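4. Cleaning and sealing the stone top

4.1 Before you start

The Marsden side table is delivered with a natural stone top, already sealed once at the workshop. The seal does not stay forever. Please renew it every April if the table is used daily, or when water begins to darken the stone.

You will need:
- the Ziser stone sealer (bottle in the accessories box)
- neutral soap, without lemon or vinegar
- two soft cotton cloths
- fine felt pad, grit 3,000

Caution: Do not use bathroom cleaner on marble. Acid leaves dull marks, and these marks can not be wiped away.

4.2 Cleaning

1. Take everything off the top and brush away the crumbs.
2. Mix a small spoon of soap in warm water.
3. Wipe the stone in straight lines, from the back edge to the front.
4. Wipe again with clean water and dry it immediately.
5. Leave the top uncovered overnight.

Note: On a dark marble with white veins, a dried soap film can be difficult to notice. Look at the surface from the side, with a lamp placed low.

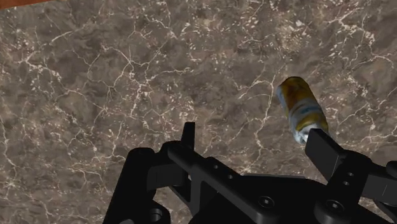

Valquíria Paiva wrote to us that she waited only one hour after washing, and the sealer became cloudy near the front edge. She asks that we print the waiting time in bigger letters. We agree with her, so please read step 5 again - it is overnight, also in summer.

4.3 Sealing

1. Open a window. Keep the room above 15 degrees.
2. Shake the bottle and put a little sealer on the cloth, never directly on the stone.
3. Spread it in small circles, working on one quarter of the top at a time.
4. After ten minutes, remove what was not absorbed. Use the second cloth.
5. Wait 4 hours and repeat steps 2 to 4.

Caution: Do not put cups or flower pots on the top for 3 days.

4.4 Dull spots

A small dull spot can be polished with the felt pad and a few drops of water. Press lightly. Do not begin with a 600 grit pad, it is too coarse for this finish and will make the spot larger. For deeper scratches please contact a stone mason - the guarantee does not cover grinding at home.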